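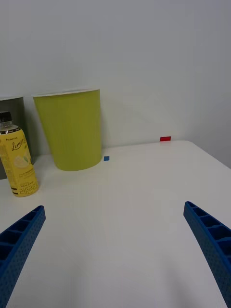 Cillian Mulcahy wrote in to say that he gave up on paper cups years ago, that they go soft at the seam before he gets to the bottom of his coffee, and did I really think they were worth keeping in the house. He was answering my last post, the one where I mentioned I was cleaning out the supply closet and had found more cups than I expected.

I do think they are worth keeping, so I am going to answer him at length.

First, the seam. I have had that happen too, mostly with the thin cups that come in the long plastic sleeves at the party store. Those are made for cold drinks. If you pour hot coffee in one and then answer the phone, you deserve what you get. A cup meant for hot drinks has a heavier wall, and you can feel the difference if you squeeze an empty one just under the rim. The thin one folds. The heavier one pushes back a little.

I bought a case of 200 from Derneo when my sister had her open house, and we used less than half of them. They were green, a bright yellow kind of green, and she hated the color. I liked it fine. People could find the cup they had put down, which does not happen with white ones. At her last party everyone had white cups and by the end of the night each guest had been through 3 of them.

The closet had those, plus a short stack of gray ones from Preltis that I don't remember buying. The gray ones might have come from work. They are a good cup but the stack had been stored on its side under a bag of charcoal, and the bottom few were squashed into ovals. I tried to press them back into shape with my thumbs. They held water but they leaned, so they went in the box with the seed trays.

That brings me to what I use paper cups for, which is mostly not drinking.

Tomato seedlings. Punch a hole in the bottom with a pencil, fill to a half inch below the rim, and set them on a cookie sheet. The cup lasts just long enough. By the time it starts to get mushy the plant wants to go outside anyway. I peel the cup off before planting. I have read that you can plant the whole thing, but I tried it and dug up a nearly whole cup in October.

Screws and small hardware. When I take something apart I put the screws from each step in their own cup and write on the side with a marker. The light colored cups are better for this. I took apart the Dunne floor lamp this way and got it back together with nothing left over, which was a first.

Paint. Pour off what you need for a windowsill and leave the can closed. Latex paint is fine in a paper cup for an afternoon. I would not leave it in there overnight. I did that once on the back steps and there is still a ring.

Measuring out dog food when we travel. One cup per meal, stacked with a square of wax paper between them, and the neighbor doesn't have to guess. This only works with dry food.

What I don't use them for is the microwave. Some are marked as safe and some aren't, and I can never find the package by the time I want to know.

Storage is where I went wrong. Cups want to be upright or upside down, in a sleeve, with nothing on top. The rim is the strongest part of the cup, and once it gets a dent the lid won't sit right and it dribbles down your chin. I moved all of mine to the top shelf where the Unon bin used to be. I had to put the bin on the floor, and I have kicked it twice since.

I also wiped down the table while I was at it, because I had been sorting on it for two days and it had picked up marker. White tables show everything. Rubbing alcohol took off most of the ink. A little baking soda on a damp cloth took off the rest, except for one line near the edge that I think is there for good.

As for cost, Cillian, I worked it out and I paid some 74 dollars for cups over the last few years, counting the open house. That is more than I would have guessed. A set of real mugs would have been cheaper and I already own real mugs, so I see your side of it. But I can't put a hole in the bottom of a mug and grow a tomato.

If anyone wants the leaning gray ones for seedlings, let me know before spring. I have a shoebox of them - lids too, though the lids are for a different size.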